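Widico home handling project: progress report for June
Prepared by Haf Ellis for Llinos Sayce

In this period we continued the work on small, soft and irregular objects. The household set now contains 1863 accepted demonstrations, and the target in our agreement is 2000. I expect that we will reach it before the next payment date.

The policy trained on the earlier set, which we call Samuel, was good with boxes and bottles but weak with thin things. It often closed the fingers too early — the object was pushed away before the grip. With the new data, early closing became less frequent in our bench test at Grurneck. I don't want to give a final number until all 5 test rounds are complete.

Two-hand work with bracelets and hair accessories:
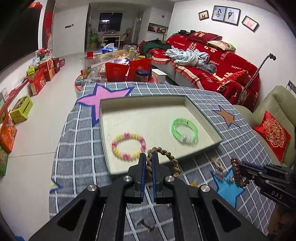
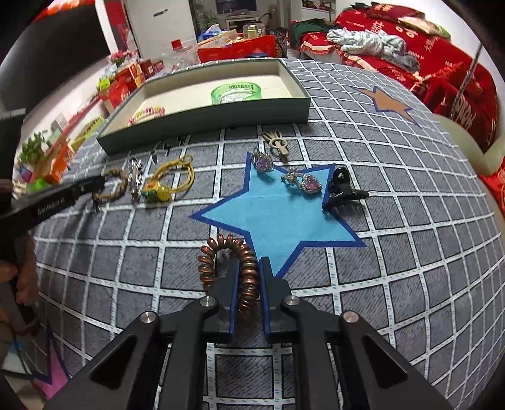 The main difficulty for us is still the labeling of the grasp point. For a rigid ring one point is enough, but a spiral hair tie or a braided rope bracelet, like the ones held between the blue pads, changes its shape when it is pressed, and two annotators often choose different points. We now mark a short segment instead, and the agreement between annotators is better. The next report will include the comparison of both labeling methods, and also the cost of relabeling the older part of the set.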